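Stilia 手持夹爪采集套件，用了一阵，说说值不值

楼主：pasi_夹子
发表于 2022年1月14日

工作室做家务类的模仿学习，之前一直借别人的设备，这次自己买了 Stilia 的手持夹爪套件，从 Nostport 下的单。标配是夹爪本体、相机支架、2 副指垫和一根数据线，软件要另外下载。

先说手感。平行双指，连杆是黑色塑料件，拿久了手腕还行。开合阻尼偏紧，前几天虎口酸，后来习惯了。指垫带横纹，夹硬纸板、塑料盒这类东西够用，夹布料容易只夹到一层。

我们主要录纸箱整理：开箱盖，把杂物放进去或拿出来。纸箱盖比想象中难，瓦楞纸有回弹，夹的位置太靠里就使不上劲，夹住边沿再往上带比较稳。
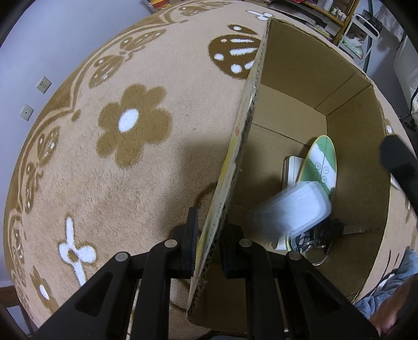
软件和售后

标定流程有 3 步，说明书写得太简略，第二步的标定板要自己打印，尺寸藏在附录里。录制软件闪退过两次，数据没丢。给客服发邮件，回信的是 Nighat Swati，讲得很清楚，隔天就给了新版本。

总的来说硬件可以，软件一般。

2楼：灰色扳手
指垫耐用吗？我那副用到第 28 天边上开始起皮，录的也是纸箱。

3楼：pasi_夹子
回2楼：我的还没起皮，不过纹路里会积纸屑，我拿牙刷刷。

4楼：Isthorpe老王
不太同意“硬件可以”。连杆转轴那里有旷量，张到最大时两指不太平行。同样的钱我会买 Pasichnyk 那款，金属臂，重是重一点，精度好。

5楼：midnight_loop
Pasichnyk 我也用过，录半小时胳膊就抬不动了。采家务数据又不是装手表，那点旷量我觉得影响不大。

6楼：Isthorpe老王
回5楼：影响大不大看你训练什么。夹箱盖当然无所谓，插插头你试试。

7楼：灰色扳手
插东西确实不行，我录了 100 条插拔，能用的不到一半。不过有多少是我手抖就不好说了。

8楼：小满不满
问一下，箱子里东西堆得乱的时候好录吗？我们这边电线特别多，怕夹不起来。

9楼：pasi_夹子
回8楼：能夹，单根线要斜着进去，垂直往下容易滑掉。缠成一团的反而好夹，就是会把旁边的东西一起带起来。另外动作放慢，动快了画面会糊，后期还得挑。

10楼：midnight_loop
补充一点，箱子深的话注意光线，最好旁边加个灯，我们六月份录的那批箱底太暗，重录了。

11楼：Isthorpe老王
楼主有空测一下旷量吧，塞尺就行，数据贴上来大家都有个参考。

12楼：pasi_夹子
行，周末找把塞尺量一下，量完发在这个帖子里。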